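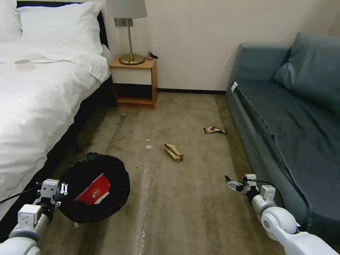 Does anyone know which order the Mikadik songs are meant to go in? I have the first album by Curia on a home-burned disc from a cousin, and the tracks have no titles, only numbers. There are 10 on mine but a list I found shows 12 with a hidden one at the end. I mostly play it late, with a lamp on the nightstand and the volume low, so I may be missing quiet bits between songs. Is the long accordion piece the opener or the closer? I would like to label the disc properly.

Posted by Xiomara Tran, Thu 25 June
Filed under: Music > Folk & Acoustic > Albums and track lists

2 answers

Ragnvald Dalen
The accordion piece is the closer. It is called Barua and on the proper release it runs just over 5 minutes, then there is a gap and a short unlisted song with only voice and guitar. The list with 12 is the reissue on Stanix, which added a live track. The original has 11 if you include the unlisted one. So your cousin's copy has probably lost the last song, as some burning software stopped at the silence. Mikadik was the name of the album, by the way, and they never used it for a song. The first pressing was 292 copies and the sleeve had the order printed wrong, with tracks 3 and 4 swapped. Go by the lyric sheet if you can find a scan.

stringbag
not sure about the order but I saw them live and they opened with the accordion one. might be different on the record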